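Ivalis Arsenal

The Ivalis Arsenal is a former weapons store and repair works in the river town of Ivalis, begun in 1688 and kept in military use, with a few long gaps, until the last of its workshops closed and the buildings passed to the town.

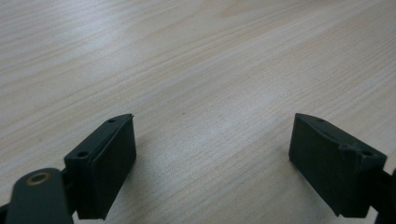

Grain on a light-colored wooden tabletop.

It was never a large arsenal by the standards of its day, and it made very few weapons from scratch, but it is fondly remembered by students of military supply for the care with which its clerks wrote things down. Their ledgers are among the fullest records we have of how a small garrison town looked after its muskets, pikes, powder and cartwheels from one generation to the next.

Name

In the older papers the place is nearly always called simply "the House," and a reader who comes to the ledgers for the first time may spend a happy hour or two wondering whose house is meant. The longer name came in when the town gained a second, smaller store at Nasel, a little way downriver, and the two had to be told apart on bills and delivery notes. Local people still say "the House" when giving directions.

Founding and early years

The town had kept its arms in the cellar under the grain hall for as long as anyone could remember, and the cellar flooded. After one very bad spring, in which most of the powder was spoiled and a good many gun locks rusted solid, the council agreed to pay for a proper building on higher ground. Work started in May, and the first stores were carried up the hill before the roof was quite finished, a decision the clerk of the time complains about at some length.

The first full inventory lists 600 muskets, most of them matchlocks that were already going out of fashion. Like many towns, Ivalis could not afford to replace them all at once, so the arsenal's smiths set about changing the old guns over to flintlocks a few at a time as money came in. The job dragged on for years, and in the meantime the garrison drilled with a mixture of both, each needing its own set of commands. One sergeant asked to be excused from teaching the older drill, and was turned down.

Buildings

The site has 5 buildings set around a sloping yard. The main store is the largest, three floors high, with thick walls and small windows placed well above a man's head. Long guns were kept on the middle floor, where the air was driest, and pikes and spare shafts lay flat on beams under the roof so that they would not warp. The ground floor held carts, harness and the heavier pieces, which were a trouble to move any farther than they had to be.

Across the yard stand the smithy and the woodworkers' shop, joined by a covered passage. The powder house is at the bottom of the slope behind an earth bank, as far from the smithy as the plot allows. Its roof was built light on purpose: in an explosion the blast would go upward and the walls would, with luck, stay standing. The fifth building, the gatehouse, was the home of the storekeeper and his family, who by long custom had the use of the small orchard behind it.

Work and daily life

Most of the work was mending. Locks were taken apart, cleaned, oiled and put together again. Broken stocks were patched with new wood or, when they were past patching, cut down and used for shorter guns. Walnut was liked best but had to be brought in, so beech was often used instead and stained to match. Gheorghița Filip, whose study of the woodworkers' accounts remains the best place to begin on the subject, found that the shop spent more on stain and linseed oil in some years than it did on timber.

The day began with a bell at six in the morning, and apprentices spent their first year mostly on sweeping and on sorting flints by size. Powder was turned regularly in its barrels to keep it from settling and caking, a dull and nervous chore done in felt slippers. Iron tools were forbidden in the powder house, and the ledgers record several fines for nailed boots.

The Lindgren reforms

The greatest change came with a program known as the Lindgren reforms, which asked every store in the district to keep its spare parts to common patterns. Until then a lock made for one musket would seldom fit another without filing. Ivalis took to the new gauges slowly and with a good deal of grumbling, and historians disagree about how well the program did there. Regula Gisler has argued that the smiths went on fitting parts by hand and simply marked them as standard. Ilídio Caldeira takes a kinder view, pointing to a steady fall in the number of guns sent back for a second repair.

Decline and later use

As armies grew and rifles came to be made in big factories, small town arsenals had less and less to do. The repair trade moved to the railway depot at Pukach, and the House became a store for tents, blankets and old uniforms. The powder house was emptied and later let out for keeping apples.

Collection

A part of the old stock never left the building. The collection now numbers 513 pieces, among them flintlock muskets, sword blades without hilts, bullet molds and a nearly complete set of lock gauges. A catalog was prepared by Maricica Pop, with drawings of the makers' marks by Soon-im Pyo. Several of the marks have not been matched to any known workshop.

See also

Nasel powder store
Pukach depot
Matchlock
Gunstock repair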